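Re: [galley] table, plant, funnels

Hi all, quick one before I run for the 9 o'clock.

Halima Massawe wrote:
> Who has the funnels? Also is the plant staying on the
> wooden table or going back by the window? And can we
> please keep the grey tray for small bits only.

Plant stays. Top left corner, white pot, green as anything, happy enough there I think. Water it every 5 days, 2 cups, no more -- the soil is dark anyway so you can't judge by looking, stick a finger in. Tray is at the bottom edge, blue thing with the orangey-red stripe is in it. If thats yours shout.

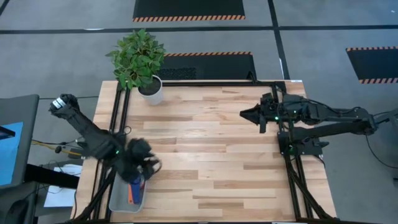
FUNNELS AND SCOOPS

Not lost. All out on the table: green, yellow, light blue, orange. Two blue measuring scoops as well, one of them a darker blue with the long handle. Tray's empty in this one.
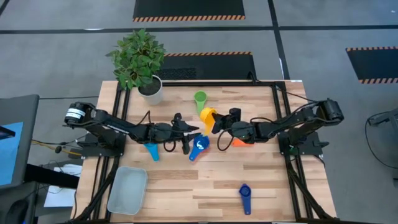 So what I'd like is funnels nested, biggest at the bottom, scoops in the tray, whole lot on the Rotich shelf by teh end of December. Don't put flour through the yellow one please, I use it for oil.

Halima -- do you still want the spare set from Sundeo? Need to know by 2 or I'll miss the order.

Kipchumba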